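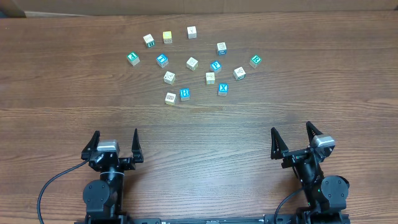

3.2 Materiais e disposição inicial

O conjunto de cubos usado neste estudo é o mesmo descrito na secção anterior: peças pequenas de madeira, com letras maiúsculas numas faces e desenhos noutras. Optou-se por não as arrumar em filas. Antes de cada sessão, os cubos eram espalhados sobre o tampo da mesa, separados uns dos outros e sem empilhamento, de modo que a face superior ficasse ao acaso. Em consequência, a letra legível de cima varia de sessão para sessão, e uma mesma letra pode surgir em mais do que um cubo, como pode acontecer com o R.

A cor foi registada à parte. Há faces azuis e verdes com a letra a branco, e há cubos claros em que só um dos lados é colorido. Na codificação, seguimos a grelha Torres, que atribui a cada cubo a cor da face voltada para cima e ignora as laterais. Um cubo branco com um lado azul conta, portanto, como branco.

As sessões decorreram na sala de Brirgate, em abril, sempre sobre a mesma mesa de madeira, cujo veio corre na horizontal para quem olha de frente. Foram realizadas 37 sessões, das quais três ficaram fora da análise por falhas no preenchimento da folha de registo. Cada disposição foi anotada em papel e depois transcrita para a base Undex. 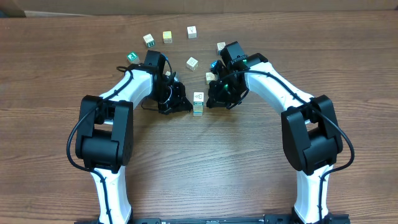
Porque não se usaram apenas cubos com letras em todas as faces?

Os desenhos permitem distinguir a escolha feita pela forma da letra da escolha feita pela cor, e os conjuntos só com letras não ofereciam esse contraste.

Figura 4. Cubos de madeira com letras e desenhos, dispersos sobre o tampo da mesa.

A ordem das letras pedidas foi fixada antes do início das sessões e consta do Anexo B. Nos casos em que a letra pedida não estava visível de cima, a tentativa foi classificada como nula e passou-se à seguinte. Houve 13 tentativas nulas, oito delas na primeira semana.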